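Gaëtan Gaillard on keeping a small-town repair shop going

August 7, 2019

Gaëtan Gaillard opened Pellasance in a former shoe store six years after he moved to town. He fixes sewing machines, mostly household models, and a few from the upholstery trade. The front room has a counter and two benches. The back room holds parts, sorted by maker in bread trays he bought from a bakery that was closing.

He did not plan on sewing machines. He had been trained on office equipment and spent his first working years on typewriters and adding machines. "Then the typewriters stopped coming in," he says. "A woman who had brought me her typewriter every year asked if I would look at her sewing machine. It needed oil and a new belt. She told her quilting group, and that was the start of it."

The shop now takes in 223 machines in a normal year. Spring is slow. September is the worst month, when people come back from summer and the costume makers at the local theater all want their machines at once.

Most of the work is cleaning. Lint packs under the needle plate and mixes with old oil until the hook can hardly turn. Gaillard says customers are often embarrassed when he shows them what he took out. He tells them to brush the area after every few bobbins and to leave canned air alone. "It pushes the lint further in. Then I have to take the whole bottom apart."

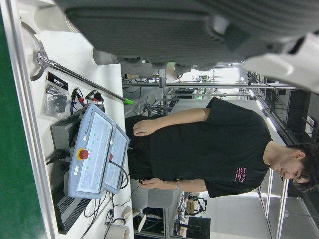

What does he charge for a basic service?

The price is 30 dollars for a household machine that runs, and it covers cleaning, oil, a new needle and a check of the timing. Anything more is quoted first. He calls the customer before he orders a part, even a cheap one, and he keeps the old part in a bag in case they want to see it.

Parts are the hard side of the business. Gears for older machines were often made of nylon, and they crack with age whether the machine is used or not. For years he bought replacements from a supplier called Cladano. When it stopped carrying the older sizes, he bought what was left of that stock, over 3,000 pieces, and he is still working through the boxes.

"Some of it I will never sell," he says. "There is a tray of foot pedals for a model I have seen twice. But the gears I use every week."

He sells a few secondhand machines as well. Beginners usually ask for one with a lot of stitches, and he usually shows them one with a straight stitch, a zigzag and a buttonhole. He lets them sew on a scrap of denim before they decide.

Asked about retirement, Gaillard says he has cut his hours and no longer takes embroidery machines. Those go to Wibisono, a shop in the next county. The rest he will keep doing while his eyes are good enough to thread a needle without the lamp.

Pellasance is open mornings only. Machines should be brought in with the foot pedal and the power cord.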